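Section 4: Comparing hand-held grippers before you commit to a finger set

This section covers a side-by-side trial of two Sokis hand-held grippers. Run it before ordering fingers in quantity, and again whenever the Dornska controller firmware changes. Allow 35 minutes for a full trial with two finger sets. Revised 3/15/21.

Before you start

Charge both grippers and pair them with the controller as set out in Section 3. Choose a spot with even overhead light. Daylight from a window is fine as long as it doesn't fall straight on the marker tags.

CAUTION: Keep sleeves, straps and lanyards clear of the fingers. The linkage has enough travel to pinch skin.

4.1 Soft item trial

1. Fold a cloth or a few sheets of paper towel into a pad.

2. Lay the pad over a raised edge. The top of a chair back works well, and the curve makes the grasp harder than it would be on a flat surface.

3. Bring the first gripper in from behind and slightly below the pad. Have the second gripper ready in the other hand with its marker tag uncovered.

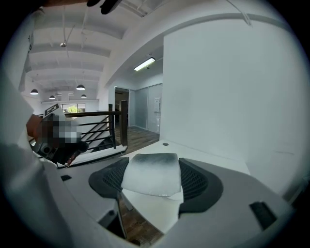 4. Close the fingers slowly until the pad lifts, then hold for a count of 20. Write down the jaw opening shown by the controller.

5. Put the pad back and repeat with the second gripper. Do four lifts with each.

Note: A pad that slides out during the hold counts as a failed lift, even if you catch it again.

4.2 Rigid item trial

Use a cylinder for this part. A wrapped roll is a good choice, as it shows up any difference in how the fingers meet a curved surface. Flat items belong in a separate run - they need an edge grasp and the numbers don't compare.

1. Stand facing a table with clear floor on both sides. If you wear a backpack, do up the buckles so the straps stay put when you lean forward.

2. Hold one gripper in each hand with the marker cubes facing up. Check the indicator light on each.

3. Pick up the roll with the right gripper and keep the left gripper open and still. Both cubes should stay in view of the overhead or head camera.
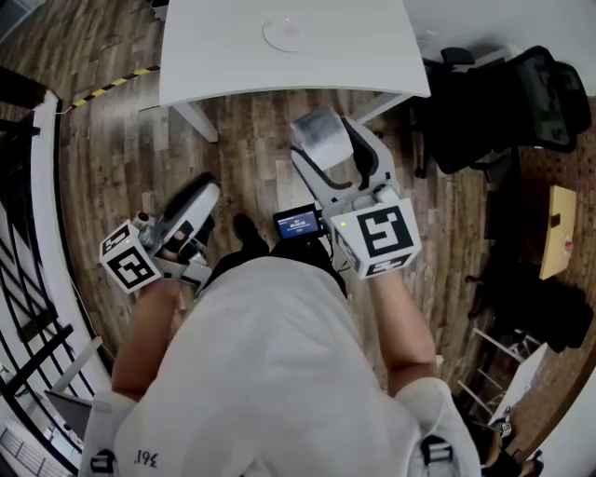

Do I need to recalibrate between the soft and rigid trials?
Only if you have changed fingers or dropped a gripper. Otherwise the calibration from Section 3 holds for the whole session.

4. Set the roll down, swap hands and repeat. Left and right results that differ by more than 4 mm in jaw opening point to a loose finger screw.

5. Save the run on the controller before switching off. Unsaved runs are lost at power-down.

4.3 Reading the results

Compare failed lifts first and jaw opening second. If the two finger sets come out even, choose the one that needed the smaller correction on the soft item. Manzano fingers usually close a little further on cloth than the standard set - this is normal and doesn't need adjusting.

Error 306 means the camera lost a marker cube for too long. Wipe the cube, check that your forearm isn't covering it, and run that lift again. If the error keeps coming back, send the saved run to Nornport service along with the serial numbers of both grippers.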